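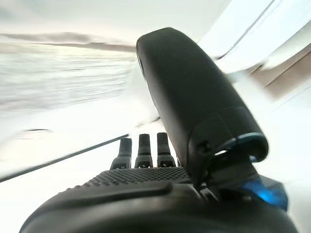 Løken, June

Ticket 3024
Product: Munever room thermostat with Basa hub
Opened by: Ronja Skjelbred, Drunolano Guesthouse
Status: Solved

Ronja Skjelbred, 8:40 am
Hello again, dear support people! I'm sorry to be back so soon after you were so kind about the invoice. The thermostat in room 2 has started showing error 1011 in the evenings, and then it drops off the hub until I go up and press the dial. The other rooms behave beautifully. I have put in fresh batteries, and I have restarted the hub twice (once properly, once by tripping over the cord). My guests are very patient but they do like to wake up to a warm room, even in June, because the mornings up here are still chilly and this is an old house with opinions about drafts.

Shirin Tabrizi, support, 9:25 am
Good morning Ronja, and never be sorry for writing! 1011 means the thermostat asked the hub for its schedule and got no answer in time. Could you tell me where the hub sits these days, and whether anything was moved before this began? Please also hold the dial down until the screen blinks and read me the signal number.

Ronja Skjelbred, 10:10 am
The signal number is 3. The hub used to live on the hallway shelf, but Bendik Rustad came to paint the hallway and it went into the linen closet, behind the water heater. I'd completely forgotten. It looked so tidy in there that I left it!
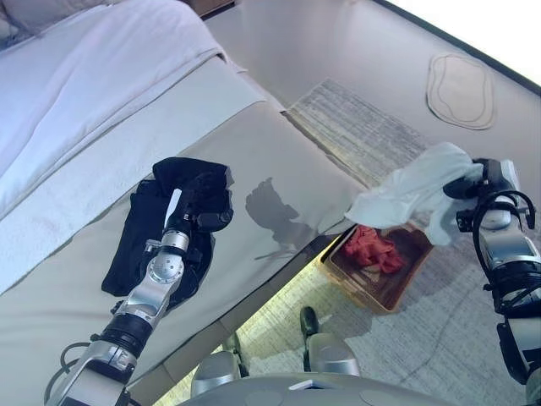 Room 2, bed and gray bench

Shirin Tabrizi, support, 10:50 am
Thank you, that's very helpful, and what a restful looking bed. I think the closet is our trouble. A water heater is a big metal tank full of water, and very little signal gets past it. Please put the hub back on the shelf, standing upright, and wait until its light is steady. Then choose Rooms, Room 2, Reconnect in the app. You won't have to set up the schedule again.

Ronja Skjelbred, 1:15 pm
Moved! The number is up to 8 and the schedule came back all by itself, including the silly name I gave it last winter. I'll keep an eye on it tonight.

Ronja Skjelbred, 7:30 am
No error all night, and the room was warm by six. You may close this with my thanks. Edvin Torvik from the farm next door has the same hub and keeps his in a milk can, so I expect you'll be hearing from him.

Shirin Tabrizi, support, 8:05 am
Lovely news. I've marked it solved, and if 1011 comes back you can simply reply to this ticket and it will open again. Tell Edvin he's welcome to write to me!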